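Huvum updates annual and personal leave procedures for all sites

15 October 2020

Huvum has issued revised procedures for annual, personal and unpaid leave, applying to salaried and hourly employees at its Tralladach and Ojeda sites. The changes follow a review that opened in August and drew on leave records held for the company's 3,769 employees.

Under the revised procedures, applications for annual leave of more than 4 consecutive working days must be lodged in writing with the employee's direct supervisor no later than 10 working days before the first day of absence. Shorter periods may be approved at the supervisor's discretion. Supervisors are required to respond in writing within 7 working days, and an application that is declined must be returned with the grounds stated and at least one alternative period offered.

Employees whose immediate family live overseas may apply to combine accrued annual leave with a period of unpaid leave. Applications of this kind should state the dates of travel, the address at which the employee can be reached and the name of the colleague who has agreed to cover urgent duties. Supporting documents are not required at the time of application, although the company may request them where the absence would fall during a scheduled shutdown or stocktake.

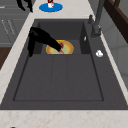

A bowl in the basin of a dark grey sink with drainboard, computer-generated view.

Personal leave may still be notified by telephone on the day of absence. Written confirmation is to follow once the employee has returned to work, using the short form available from site administration. The earlier long form has been withdrawn and will no longer be accepted.

Balances carried over from previous years are not affected. Employees with large accruals will be invited to agree on a leave plan with their supervisor — participation is voluntary — and no employee will be directed to take leave under the plan without written notice.

Leave records will be transferred to Flotora, the company's online personnel system, in stages beginning with Tralladach. Paper applications will continue to be accepted at Ojeda until the transfer at that site has been completed. Applications already approved remain valid and do not need to be lodged again.

Enquiries should be directed to the personnel office at the employee's usual place of work.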